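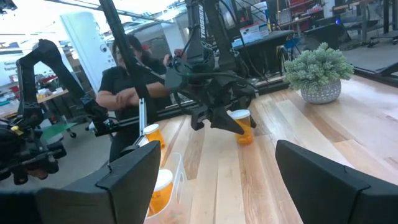

Trois flacons orange à bouchon blanc, table en bois clair.

Service d'assistance horticole Skenus
Dossier : chute prématurée des fruits sur abricotier palissé
Demandeur : Mme Dagný Steinarsdóttir, verger-école de Tirmont
Conseiller : M. Katsuhiko Uchida
Priorité : normale
État : résolu, suivi maintenu jusqu'à la récolte

Objet de la demande

La demanderesse signale la chute d'une grande partie des jeunes fruits sur un abricotier conduit en palmette, adossé au mur sud du verger-école. Le sujet, planté il y a 9 ans, avait fleuri normalement. La nouaison a été jugée bonne, puis les fruits ont commencé à tomber au stade de la noisette. Deux autres abricotiers de la même variété, plantés en plein vent dans la parcelle voisine dite de Desbridge, ne présentent aucun symptôme. La demanderesse souhaite savoir s'il convient de traiter l'arbre et, le cas échéant, avec quel produit.

Première réponse du conseiller

Nous accusons réception de votre demande. Aucun traitement ne doit être appliqué avant l'identification de la cause. Nous vous prions de bien vouloir nous communiquer les éléments suivants :
— date approximative de la pleine floraison et gelées éventuelles après celle-ci ;
— fréquence et durée des arrosages au pied du mur ;
— état des fruits tombés, coupés en deux (présence de galeries, couleur de l'amande) ;
— apports d'engrais effectués depuis l'hiver ;
— humidité du sol à 37 cm de profondeur, relevée à la tarière.

Éléments transmis par la demanderesse

Pleine floraison dans la seconde moitié de mars, sans gelée relevée ensuite par le thermomètre fixé au mur. Arrosage manuel, une fois par semaine, au jet, pendant quelques minutes. Fruits coupés : aucune galerie, aucune larve, amande brunie et rétractée dans la plupart des cas. Un apport de compost en février, sans autre fertilisation. À la profondeur demandée, la terre remontée par la tarière est poudreuse et ne tient pas en boule dans la main. En surface, elle paraît en revanche fraîche sous le paillis.

La demanderesse précise que l'éclaircissage n'a pas été pratiqué cette année, l'équipe ayant attendu de voir combien de fruits resteraient sur l'arbre.

Analyse

L'absence de galeries permet d'écarter une attaque de carpocapse ou d'hoplocampe sur l'échantillon examiné. L'hypothèse du gel tardif n'est pas retenue, compte tenu des relevés fournis et du bon état des arbres de Desbridge, pourtant plus exposés. Les observations concordent avec un déficit hydrique en profondeur, aggravé par une charge en fruits excessive.

Il est rappelé que le pied d'un mur reçoit peu de pluie, surtout lorsque le faîtage comporte un débord, et que la maçonnerie restitue la nuit une chaleur qui accentue l'évaporation. Un arrosage bref au jet humecte le paillis et les premiers centimètres du sol sans atteindre les racines actives.

Mesures préconisées

1. Retirer le paillis sur toute la largeur de la palmette et briser la croûte superficielle à la griffe, sans blesser les racines.
2. Former une cuvette et apporter l'eau lentement, en 3 passages espacés d'une heure, le soir de préférence.
3. Répéter l'opération 2 fois par semaine jusqu'au durcissement du noyau, puis adapter la fréquence à la pluviométrie.
4. Remettre le paillis en place après le premier arrosage complet, en dégageant le collet.
5. Éclaircir les fruits restants en supprimant en priorité les fruits doubles, tachés ou mal placés contre le mur.
6. Suspendre tout apport azoté jusqu'à l'automne.

Question complémentaire de la demanderesse

L'équipe dispose d'un goutteur de marque Imai, aujourd'hui inutilisé. Peut-il remplacer l'arrosage en cuvette ?

Réponse du conseiller

Oui, sous réserve que la ligne soit posée à distance du tronc et couvre l'ensemble de la zone palissée. Nous conseillons de contrôler l'humidité à la tarière après la première mise en service, avant de fixer la durée des cycles. Le débit n'étant pas connu, aucune durée ne peut être indiquée à ce stade.

Suivi

Mardi, 18 h : la demanderesse indique que la terre prélevée en profondeur se tient désormais en boule. La chute s'est nettement ralentie et les fruits conservés grossissent. L'éclaircissage est terminé, la ligne de goutteurs est en place.

Le dossier est classé comme résolu. La demanderesse est invitée à signaler toute reprise de la chute, ainsi que tout écoulement de gomme sur les charpentières. Un nouveau relevé à la tarière est prévu en juin.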